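Strachan Street repair library to stay open through summer

The tool and repair library on Strachan Street will keep its doors open through the end of August after the Dondungate town council agreed to extend its lease. The vote came at the March meeting, shortly before 9 p.m., and passed without much debate.

The library had been due to leave the former Sinano shoe store at the end of April. A buyer had shown interest in the building last fall, but the sale fell through in the winter and the council was left with an empty upper floor and one tenant downstairs.

Under the new terms the library will pay $2000 for the full period, the same amount it paid for the last one. It also takes on the cost of heating the ground floor, which the town covered before.
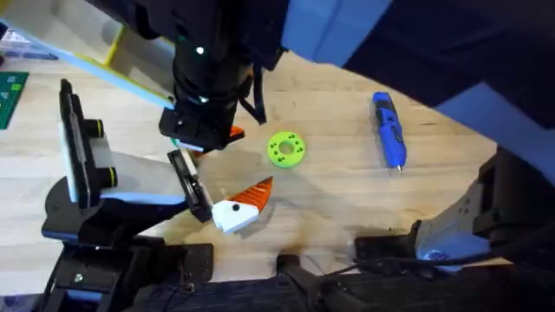
Photo: Montserrat Escobedo

Members pay $40 a year and can borrow tools for up to 2 weeks at a time. The most popular items are carpet cleaners, tile saws and the long ladders, and all of them have waiting lists once the weather warms up. Pressure washers are booked well into May.

The repair bench is open to everyone, member or not. People bring in lamps, toasters, bikes, chairs with loose legs and a lot of vacuum cleaners. There is no charge for the work, but visitors pay for parts and are expected to stay while the item is being looked at. Sewing repairs are handled at a separate table near the window and need to be booked ahead.

The council also asked the library to deal with two complaints from neighbors. One was about bikes left against the railings of the apartment house next door. The other was about broken items dropped off at night by people who did not want to wait for opening hours. A sign has gone up asking people to stop, and a bike rack will be put in on the Strachan Street side before the end of spring.

Not every council member was happy with the decision. One asked why the town was still renting the space at a low rate when shops on the same block pay a good deal more. The town's property office answered that the building needs a new roof before it can be offered to a regular business, and that the money for the roof is not in this year's budget. The office will report back in June on what the work would cost. 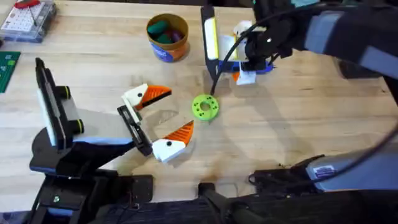
The extension also settles the question of where the spring swap will be held. It had been moved to the school gym as a backup, but it will now go ahead at the library as in past years. Garden tools, pots, hoses and outdoor furniture can be dropped off the afternoon before. Paint, tires and mattresses will not be accepted, and neither will gas cans, even empty ones.

A short course on basic bike care starts in April, with room for 25 people. It covers flat tires, brake pads and chain cleaning, and takes place in the evening from 6:30 to 8. Members go free and others pay at the door. People who want to work on their own bike should bring it, but a few loaner bikes will be on hand for those who can't.

The local theater group Predadora, which shares the storage room at the back, will also be allowed to stay until the end of August. The group keeps its costumes and flats there between shows and had started looking for a garage to rent. Its spring play opens in May at the high school, and some of the set is being built with saws and clamps borrowed from the library.

What happens after August is still open. The library has asked to be considered for the old bus office by the train station, which has a loading door and more parking but no running water in the front room. The council expects to take up that request once it has the roof figures in June. Until then, current memberships stay valid and any that run out in April will be renewed at the usual price.

Opening hours are not changing. Tools can be returned during the day at the front counter, and the return box by the side door is for hand tools only. Late fees, which were dropped over the winter, start again in April.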